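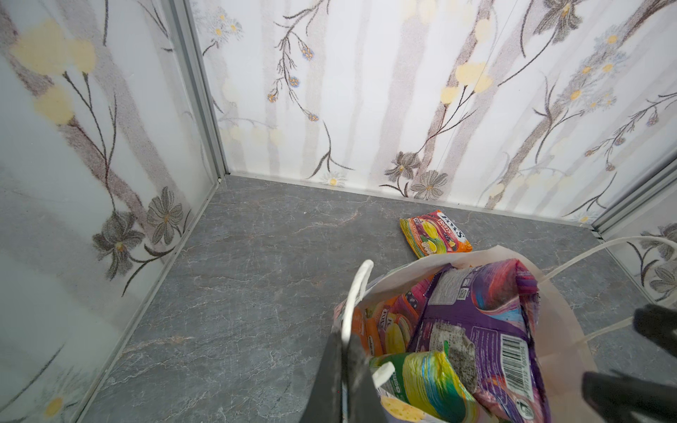
Cutting and Fixing Welded Wire Mesh Panels to a Steel Frame

These instructions cover flat welded mesh panels fixed to a frame of square steel tube, as used for machine guards, storage cages and partition infills. They apply to galvanized and plain steel wire. Stainless panels are cut the same way but need separate fixings and a clean set of tools.

What you need

Frerichs center-cut bolt cutters or an angle grinder with a thin cutting disc
Steel tape and marker
Flat file
Brandora mesh clips with matching self-drilling screws
Two bar clamps
Zinc-rich paint, for galvanized panels
Gloves, eye protection and hearing protection

1. Measure the opening

Measure the inside width at the top, middle and bottom, then the height at both sides. Measure both diagonals. If they differ by more than 8 mm, correct the frame before cutting any mesh.

The panel overlaps the face of the frame on all four sides. For an inside width of 260 mm and an overlap of 4 mm per side, cut the panel to 268 mm. Small infills like this one are best cut from offcuts. Larger openings need more overlap; follow the clip size.

2. Mark the cut

Lay the sheet flat with the line wires facing up. Mark each wire to be cut. Where possible, place the cut just outside a cross wire, so that the edge of the panel is closed by a full wire. Open ends catch on gloves and are harder to clip.

If the required size falls between two cross wires, split the difference evenly between opposite edges. The openings will then look centered in the frame.

3. Cut

Bolt cutters leave a pinched end and throw no sparks. A grinder leaves a flush end but burns the zinc back from the cut. Clamp the sheet on both sides of the line before grinding -- loose mesh vibrates and can grab the disc.

File each cut end until a gloved finger passes over it without snagging. Brush off the filings and coat the bare ends with two coats of zinc-rich paint.

4. Fix the panel

Clamp the panel to the frame and check the overlap on every side. Fix the four corners first, then work from the center of each side outward. Maximum clip spacing is 142 mm. Each clip must hold a cross wire and a line wire where they meet.

Drive the screws until the clip is seated, then stop. Overtightening bends the wire and pulls the sheet out of flat.

5. Check

Push on the middle of the panel. It should flex evenly and return without rattling. Add a clip wherever the mesh lifts from the tube.

Trinby and Enby panels are made to different wire diameters, and the clips are not interchangeable. Check the diameter with a caliper before ordering. Guards for moving machinery must also meet the safety distance set for the size of the mesh opening -- confirm this before choosing a panel.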